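Dec 22, 2024

Back on the display stuff for the Ladefoged shelf. I went through the box of plates again (the Dramier ones, not the chipped lot from August) and I still like the plain round ones best! No pattern to fight with, and the lighter rim does all the work. Tried the black wire stand too, the one with the little looped hooks in front, and I'm sold.

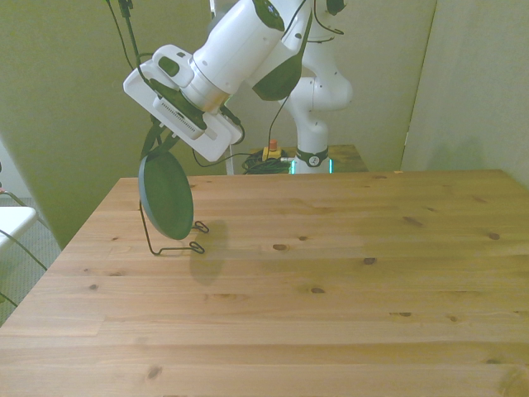
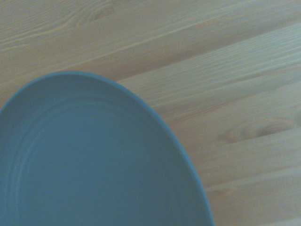 Plate in the wire stand in the first photo, plate flat on the table in the second.

Color is still bugging me. I'd call it green one minute and teal the next, so no name goes on the label until I've looked at it by the window. Stand is item 162 on the Rotadham list, and I want to ask what a dozen would cost. Also need to measure shelf depth, I keep forgetting.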